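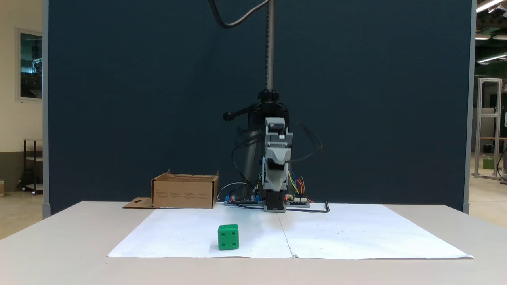

Figure 3. Tabletop arm at the demonstration station, with the green die on the paper work surface.

4.2 Public demonstration

The second part of the study took place during the open day at the Marthorpe laboratory, held on a Saturday in January. The open day is a regular event at which research groups present their current work to local families, students, and staff from partner firms. Our group was assigned one station on the ground floor, between the Chisholm materials exhibit and the entrance to the machine shop. The station was open to visitors from 10 a.m. to 4 p.m., with one pause at midday for a check of the equipment.

The task shown to visitors was the same pick-and-place task used in the laboratory trials described in Section 4.1. The arm was to pick up a single die from a sheet of white paper laid on the table and set it down at a second point on the same sheet. The layout is shown in Figure 3. The arm is mounted in front of a black upright column, and its circuit boards stand in the open on either side of the base. We chose to leave the electronics and wiring uncovered, as visitors in an earlier pilot had asked to see how the parts were connected. A line on the floor kept visitors at a safe distance from the table while the arm was powered.

Each visitor group received a short spoken introduction from one of two presenters, Josée Bouchard or Wayne Penner. The introduction followed a written script and lasted 124 seconds when read at a normal pace. Visitors were then invited to choose the starting position of the die. The presenter placed it by hand, stepped back behind the line, and started the run. Choices near the front of the sheet were common, mainly among younger visitors, who wished to have the die close to them. This was useful for our purposes - the laboratory trials had favored positions near the middle of the reachable area.

A total of 913 visitors passed through the building during the day, according to the count kept at the main door. We did not record how many of them stopped at our station. The arm completed 200 runs, and every run was logged by the control software together with the chosen position. Lenka Sokol kept a separate written record of events that the software could not capture, such as questions that interrupted a run or requests to repeat one.

Visitors were also offered a one-page comment form. We received nearly 100 completed forms. Two questions came up often in the free-text field: whether the arm could read the number on the die, and what would happen if the die were moved during a run. The version of the software used on the day did not attempt the first of these. The second was tested at the request of several groups, and those runs were marked in the log and left out of the analysis in Section 5.

Conditions at the station differed from those in the laboratory in two respects. Lighting changed over the course of the day and was not controlled. The paper was also replaced when it became marked or creased by handling, and the sheet was not always returned to exactly the same place. Both factors are treated as sources of variation in the results that follow.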